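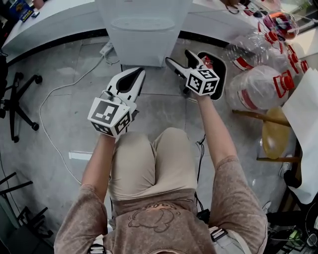
Home Posts Replies Media

1/ Grout on a tiled floor fails in a predictable order. Traffic lanes first, then the strip in front of the sink, then whatever sits under a door that leaks in rain. Notes from redoing the utility room and back hall over the last month.

42 replies 118 shares

2/ Cement grout is porous. An unsealed joint takes up mop water and whatever is dissolved in it. Most "permanently stained" grout is detergent residue holding dirt. Strip the residue before you decide to regrout.

3/ Order of work I used: vacuum the joints, alkaline cleaner at the label dilution, ten minutes of dwell, nylon brush, wet vac, two rinses with plain water. The wet vac matters more than the cleaner. A mop pushes the slurry back into the joints.

4/ I tried two cleaners. Zarkham concentrate, and the Harkeck one sold for garage floors. Zarkham lifted more in one pass. Harkeck needed two and left a film that took a third rinse. Same brush, same dwell, adjacent rows.

5/ No vinegar. It etches the cement and you lose a little of the joint each time. Fine on a glass shower door, wrong on a floor you plan to keep.

12 replies 61 shares

6/ After cleaning, check for hollow tiles. Drag a golf ball across the floor and listen. A bonded tile gives a short click, a loose one gives a lower, longer note. I marked four with painter's tape, all in the back hall by the door.

7/ Loose tile plus cracked grout means movement underneath. New grout over movement cracks again in the same line. I lifted the four, scraped the old thinset flat and reset them. Nothing heavier than socks on them until the next evening.

8/ Joint removal: oscillating tool with a carbide blade, two thirds of the tile depth. The diamond blade is faster but it wanders, and a chip in a tile edge is forever. Knee pads. Every 20 minutes I stopped and vacuumed – you can't steer in dust.

9/ Mixed the Rajput sanded grout by weight. Kitchen scale, 1000 g of powder at a time, 300 g of water held back in stages. It went stiff too early on the first batch, so I slaked it for the full ten minutes after that. Second batch spread like it should.

10/ Color. Wet grout tells you nothing. Make a test puck, let it dry for two days, then hold it against the old joint. My first pick dried two shades lighter than the sample stick.

33 replies 87 shares

11/ Perimeter joints get silicone, color matched, no grout. The floor and the wall move separately. The old installer had grouted that joint hard and it had cracked along the full run.

12/ Sealer went on after three dry days. Clundari penetrating type, small foam brush, wipe the tile faces within five minutes or it hazes. Did the second coat on Thursday. Water beads on the joints now, less so by the door – I'll give that strip a third coat.

13/ Cost, since people asked: the sealer was the expensive part, then blades. Grout is cheap. I have half a bag left, stored in a lidded bucket.

19 replies 54 shares

Last updated: October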